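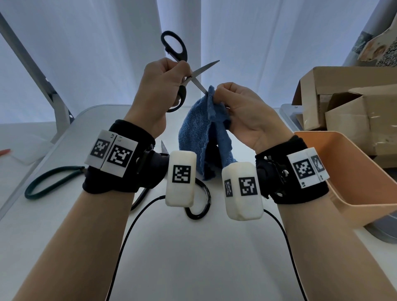 Teaching by demonstration - notes, week 2
Hakim Santoso / Loubna Hajji

Two ways to get demos: teleop (you drive the arm) or bare hands w/ wrist trackers. Today = hands. Faster to collect, but the robot doesn't have your fingers, so somebody has to do the mapping later. Guess who (homework).

Cloth + scissors is the hard case. Towel changes shape, one hand holds, other one cuts. Log BOTH wrists, always. Left only = useless.

Markers: keep them facing a camera. Turn the wrist too far and you loose the pose. Check cables before you start, slack but not under the elbow.

Clarwood set: 54 demos recorded, 46 kept after the sync check, 43 with clean poses on both sides. Use the 43.

Don't speed up because you're bored!! Jerky demos = jerky policy. Pause a bit before the first cut and after teh last one, makes segmenting easier.

Teleop rig (Harahap room) starts in February. Sign-up sheet from Loubna.

Read the Flirnura chapter on retargeting, skip the proofs.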